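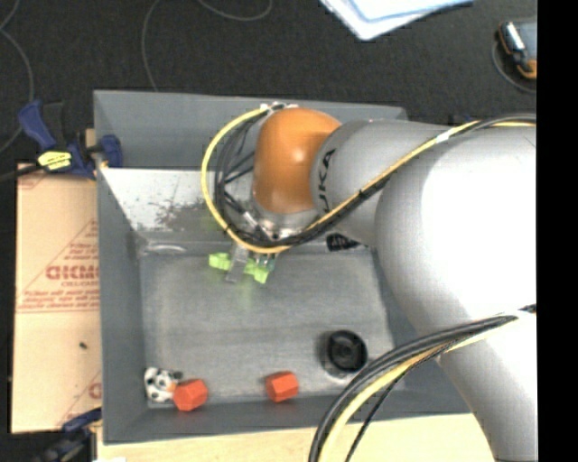
*Bin picking, cell 2. The gripper holds a lime-green part over the gray bin.*

## Mixed-Parts Picking at Osow: Work at the Cell

The Osow returns building handles loose mixed parts from three customers, the largest being Gasetti. Until June, all of it was sorted by hand at long benches. Cell 2 now takes the small rigid items, and the benches keep the rest. Neema Odera runs the cell on the early shift and Esther Biwott on the late one. Both came from the benches.

**Bin contents.** Shapes are mixed on purpose during setup. The front half of the bin has two red-orange hexagonal blocks, a small white ball with black spots and a round black object with concentric rings. Balls roll after a near miss and are usually left for last.

**Clamping.** A blue and black bar clamp grips the upper left edge of the bin. Bin position is checked at the start of each shift and after any contact with a wall. A shift of a few millimeters is enough to spoil picks in the corners.

**Cabling.** Yellow and black cables run up the arm from the wrist, held with small ties and a short white wrap. Operators look over the loops before each run. Replacing a tie is an operator task; anything at a connector goes to Ammann, who holds the service contract.

**Output.** The best shift so far closed at 1,976 picks, with 813 of them in the first stretch before the break. Failed picks go back in the bin and are tried again. After 6 failures on one item the cell stops and calls the operator.

**Staffing.** Each operator had 40 hours of training from Diltska. Bench headcount is unchanged, but the work is different - less lifting and reaching, more waiting and more judgment calls on stopped picks. Biwott has asked for the stop alarm to be audible from the benches, so that one person can cover both. The request is open.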